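Chapter 2
The Bedroom: Making the Bed and Folding Clothes

Before you read

Think of the first thing you do in your bedroom in the morning, and the last thing you do there at night. Write both down in one sentence each. You will need them again at the end of the chapter.

In the first chapter we worked in the entrance hall, where most objects are hard and keep their shape. A shoe stays a shoe if you push it to the left. In the bedroom almost everything is soft. A sheet, a duvet or a shirt takes a new shape each time we touch it, and for this reason many students find that the work goes slowly at the beginning. This is normal. In the training house at Tanville, where the exercises of this book were first tried, new students often needed longer for one bed than for the whole hall.

The chapter has two parts. The first part is about the bed itself: airing it, shaking the duvet, and putting the pillows back in their place. The second part is about the clothes which are found on it. I have put the two together because in a real house they come together. The person who wants to make the bed must first decide what to do with the shirt that lies on it.

The order of work is therefore the following. First open the window, if the weather permits. Then take from the bed everything that does not belong to it. Garments that are clean are folded at once, or put on a hanger. Garments for washing go directly to the wash, and they should not make a stop on the chair. Only after this do we touch the duvet.

Many people do it in the other direction. They pull the duvet straight with the clothes still on top, and then they fold the clothes on the straight duvet, and so they press it down and must pull it straight a second time. In a small room, however, the bed is the only large flat surface, and folding on it cannot be avoided. In such a case, fold on the bed while it is still unmade.

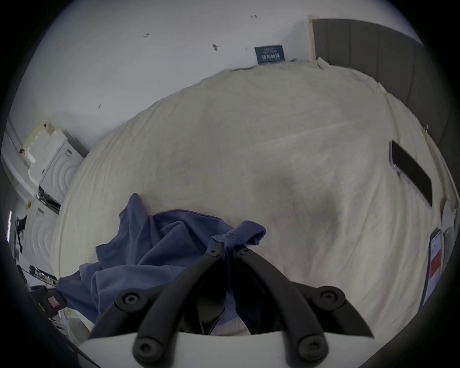

BEDROOM / Unit 2.1 / Clothes on the Bed

A blue garment has been left in a heap on a cream-white duvet, and it is now being lifted by its hem. The hem is a good place to begin. It is stitched, so it is firmer than the rest of the cloth, and it is easy to find among the folds. From the hem you can follow the edge along until you reach a side seam, and from the side seam you can find the shoulder. If you begin in the middle of the heap, you lift only a bag of cloth and you do not know which part you are holding.

Look also at the duvet. It is rumpled, and near the headboard the white bedding is bunched together into a mound. When the clothes have been taken away, this mound is opened first, and the cover is drawn down towards the foot of the bed. A padded headboard like this dark grey one should be brushed from the top to the bottom, along the panels, before the pillows are placed.

Words for this unit

hem: the folded and stitched edge of a garment or a curtain
seam: the line where two pieces of cloth are sewn together
rumpled: full of small folds, not smooth
scuff mark: a dark mark left on a wall or a floor by rubbing
to air a bed: to leave it open so that fresh air can reach it

Scuff marks on a white wall beside a bed, such as the ones here, belong to Unit 2.4. Please do not rub them with a dry cloth before you have read that unit.

Practice

Work with a partner. You need one shirt and one bed.

Drop the shirt on the bed in a heap. Your partner finds the hem, lifts it, and names each part of the shirt as it appears. Change roles and repeat with a jumper, and then with a pillowcase. Airing times for the different kinds of duvet are given in the table on page 30.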